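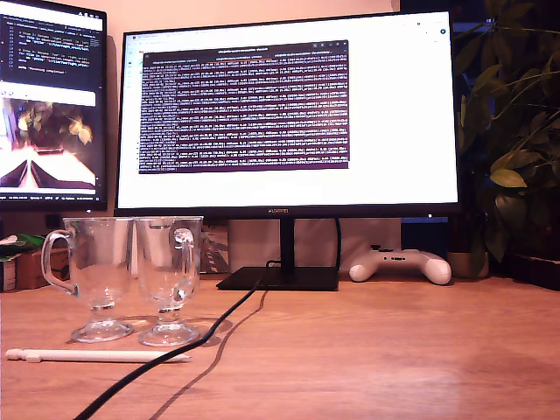 Log desk, Ollcombe robotics open day, May 28, 2019

Ollcombe open day: who else went?

torque_widow
I drove 292 miles to watch a terminal window scroll. I want that on record before anyone says I don't support the hobby.

For those who stayed home: Ollcombe opened its manipulation lab to the public, parking was in a field, and the arm demo was billed as "mugs, live." The mugs are the clear footed kind you get with Irish coffee. No Irish coffee was served. Youssra Abou Zeid did the talking and was very good, especially during the stretch when the arm stood still and she had to explain why standing still was interesting. Apparently it was planning. I plan like that too and get no visitors.

I spent most of my slot staring at the purple window on the Huawei monitor, along with a retired gentleman who nodded at it the whole time like it was a ball game.

bracketfungus
I was in the group after yours. Disagree pretty strongly! The log was the best part. You normally get a polished video with music on it, and here they just left the real output up on the screen with the code on the next monitor over. If you want smoke and lasers, go to the Floltivby show and pay for them.

torque_widow
Could you read it?

bracketfungus
Not from behind the rope, no.

Fouad Kettani
Staff here, hi. The rope was my idea and I've heard about it from several people already. We're moving it closer for the August session. The log text will also be bigger, if I can get Amr Shawky to let go of his font size. He says 200 percent zoom is for slide decks.

To answer the planning question from the first post: the arm was set to wait for a plan it liked before moving at all. On a normal day we let it try sooner. With families in the room we turned the patience up — way up, in hindsight.

ostia_bound
Patience up, got it. My kid asked if it was asleep. I told her it was reading its email, and she has now explained this to her whole class as fact.

Did anyone in the later group see it get near the desk? Ours was done by lunch.

bracketfungus
Yes, and I had my phone out for once. Top right, in front of the monitor. It's a dark smudge, but I'm pretty sure it's my dark smudge. 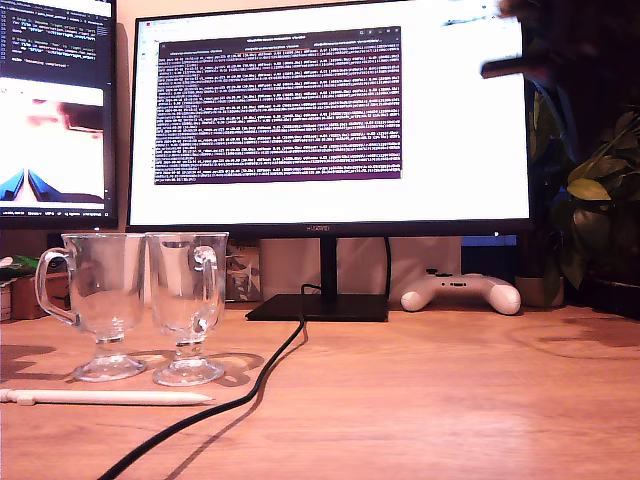

Re: The mug handle question

grub_screw
Splitting this off because I can't let it go. In the picture at the top of the thread, the right mug has its handle toward the back. In bracketfungus's picture it points right. So who turned it?

ostia_bound
The robot. That's the demo. That's what we drove there for.

torque_widow
Or a person with hands, tidying up between groups. I say this as someone who badly wants it to be the robot after that much gas.

grub_screw
We don't know which picture came first, either. It could have gone from right to back.

bracketfungus
I was there for mine and I still couldn't tell you. I looked down to unlock my phone. Go ahead, laugh.

Sepehr Pakzad
I help with the software side, so take this as semi-official. A handle pointing a different way means somebody or something touched the mug, and that's as far as I'd go from a still. We'd check the log. Yes, the one you all complained about.

torque_widow
Walked right into that one.

ilidio_c
Ilídio Cardoso here, I ran the Kadrić table next door (the gear cutaways, thanks to everybody who came by and didn't touch the grease). Glass is a mean thing to pick for a live show. I'd have used tin cups and gone home early. Also put me down as liking the plant. Labs should have more plants.

grub_screw
Seconding the plant. Adding mine below, from near the end of our slot. White stylus in front of the mugs, handles pointing away from each other, log going strong.
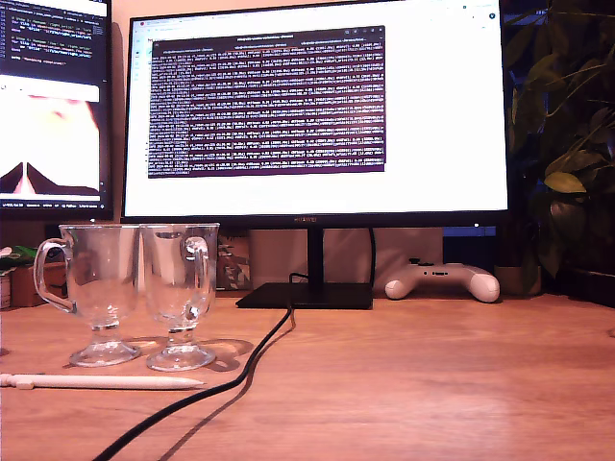 Page 2 of 3

ostia_bound
So yours matches bracketfungus on the handle. Two against one. I'm calling it for the robot.

grub_screw
That isn't how evidence works, but okay.

bracketfungus
What's on the left screen in yours? Some pinkish thing with brown peaks under it. Mine had a blue shape at the bottom.

Sepehr Pakzad
I'd need the full-size file before I said anything about that panel. Can you email it to me?

grub_screw
Sent. It's 430 KB, don't expect miracles.

Fouad Kettani
August sign-up goes up on the Ollcombe page next week. The list got to 600 names last time and we had to turn people away, so be quick. Parking is still the field.

torque_widow
I'm going again, obviously. I'm bringing binoculars for the log and a thermos, so at least one cup in the building will have coffee in it.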